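Search this site
Type and press enter
Search

About Mabula Bees

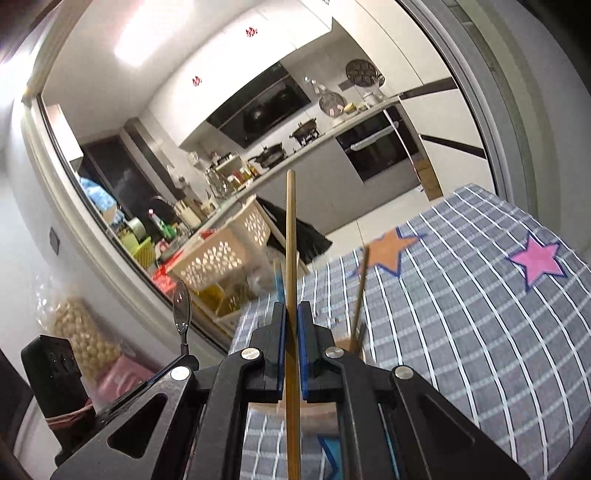
Mabula Bees is a small beekeeping school and honey producer on the edge of Handeck. We keep 43 hives on three sites, teach beginners from spring through early fall, and sell what honey is left after the bees have what they need for winter. Classes meet in the apiary when the weather allows. The theory half is taught at kitchen tables, with a cloth on them much like the blue-gray one with the star print, and people bring their own notebooks. There is no lecture hall and no projector. Most of what a beginner needs to know in the first year fits on a few sheets of paper, and we hand those out at the first meeting.

How it started

Wissam Semaan bought his first two hives from a neighbor who was moving away. Both colonies died that winter. He bought two more, took a course, and lost one. By the fourth year he had nine hives and people were stopping at the gate to ask questions, so he began running a Saturday class. The class filled, and a second one was added the next year. He still teaches the beginner course himself.

The name comes from the field where the first hives stood. That field has since been sold, but the hives were moved to the old Skalport orchard and the name stayed.

What we teach

The beginner course runs for six meetings and takes no more than 15 people. It covers hive parts, reading a frame of brood, feeding, swarming, mites, and getting a colony ready for cold weather. Students share our suits and smokers, so you don't have to buy anything before you know whether you like the work. Please wear boots that cover the ankle.

The second-year course is for people who already have a colony through at least one winter. It is mostly about splitting hives and raising queens. We also hold an open afternoon every August, when the extractor is running and visitors can taste honey from each site.

Swarms

We collect swarms within the Handeck and Cirnance area from April on. If the cluster is on a branch, a fence post or a mailbox, call us and leave it alone until we get there. We don't remove colonies from inside walls or chimneys, and we don't handle wasps or hornets. There is no charge for a swarm we can reach from a stepladder.

Honey

Last season we bottled 2,000 jars. The Skalport honey is light and sets quickly. The honey from the Cirnance road hives is darker, with a lot of goldenrod in it. Both are sold from the shed by the gate and at the Handeck market. We don't ship, and we close the shed when the shelves are empty, usually before the end of the year.

Visiting

The apiary is a working site and is open only during classes and on the open afternoon. The shed can be visited any day in daylight. Park on the gravel, not on the grass strip, and keep dogs in the car.

577 shares
15 comments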